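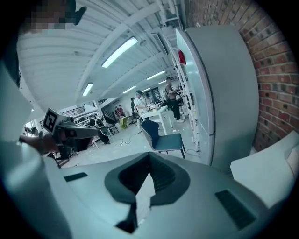

How to Reset a Tripped Breaker

When the lights or outlets in one part of the house go dead and the rest still work, a breaker has probably tripped.

1. Turn off or unplug everything on the dead circuit, including lamps and space heaters.

2. Open the panel door. Dry your hands first and stand on a dry floor.

3. Look for a switch sitting between ON and OFF. On some panels a small colored flag shows as well.

4. Push the switch firmly to OFF until it clicks, then back to ON. A tripped breaker will not reset if you skip the OFF step.

5. Plug things back in one at a time. If the breaker trips when you connect a certain item, stop using that item.

A 15-amp circuit at 120 volts carries 1,800 watts at most. One space heater can use nearly all of it, so don't run a hair dryer or toaster on the same circuit.

If the breaker trips again with nothing plugged in, leave it off and call an electrician. Do the same if the panel is hot, buzzing or smells burned. Never put in a bigger breaker to stop the tripping.

Label each switch once you know what it controls. Pencil on masking tape works fine.

Tapsell Home Repair, Sivville | Contact us | Copyright Tapsell | Back to top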